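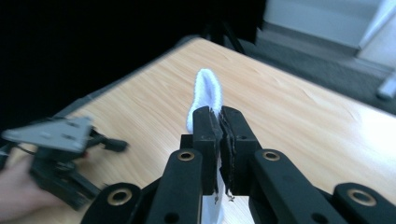 Section 3 covers pairing and folding of socks at the sorting table. The method applies to plain knitted socks of ankle or calf length. White socks, such as the ribbed one held upright over the light wooden table with its toe curling over at the top, are sorted first, as they pick up lint from darker items. The toe end is the reference point for every fold in this section. The cuff end must not be used as a reference, as cuffs stretch unevenly in use.

3.1 Before you start

The Hultcombe linen guide assumes a flat work surface at waist height, a Murby divided tray and one lidded box for odd socks. Socks must be fully dry. Damp socks packed in the tray will smell within a day and the whole compartment will need washing again.

Note: Socks with silicone heel grips are covered in section 5. Do not roll them.

3.2 Pairing

1. Tip the socks out at the left-hand end of the table.
2. Turn any inside-out socks the right way round.
3. Separate white, coloured and patterned socks.
4. Lay each sock flat with the toe pointing away from you.
5. Match by length first, then by rib, then by toe seam.
6. Place any sock without a partner in the odd-sock box.

Caution: Do not pull loose threads. Trim them to 2 mm with small scissors. Pulling a thread at the toe can open the seam.

3.3 Folding

1. Place one sock on top of its partner, heels aligned.
2. Smooth from toe to cuff with the flat of the hand.
3. Fold the toe end up to one third of the length.
4. Fold again to meet the cuff.
5. Stand the folded pair in the tray, rounded edge up.

A correctly folded pair stands without support. If it falls open, the second fold is too loose - repeat from step 3. Thick sports socks may need a single fold only.

Note: Tray order code 3038 has compartments 145 mm long. Calf-length socks folded as above fit one pair to a compartment. The older Daneshvar insert is shallower and the lid will not close over thick pairs.

3.4 Clearing the surface

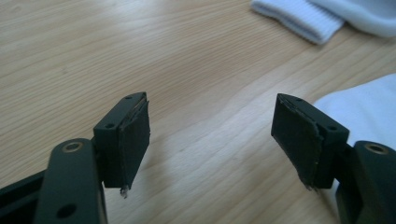
Lint left on the table transfers to the next load, so the surface is cleared between colours. Lift the tray and the odd-sock box off before wiping. The working area in the middle should then be bare wood, with the grain visible and no fabric left on it. Wipe along the grain with a dry cloth. If a damp cloth has been used, leave the table to dry before starting the next colour.

Caution: Do not use spray polish. Residue marks white knits and is difficult to wash out.

Replacement trays and lids are held at the Flotosham store. Requests go to Theophilus Kyei before noon, quoting the order code on the underside of the tray.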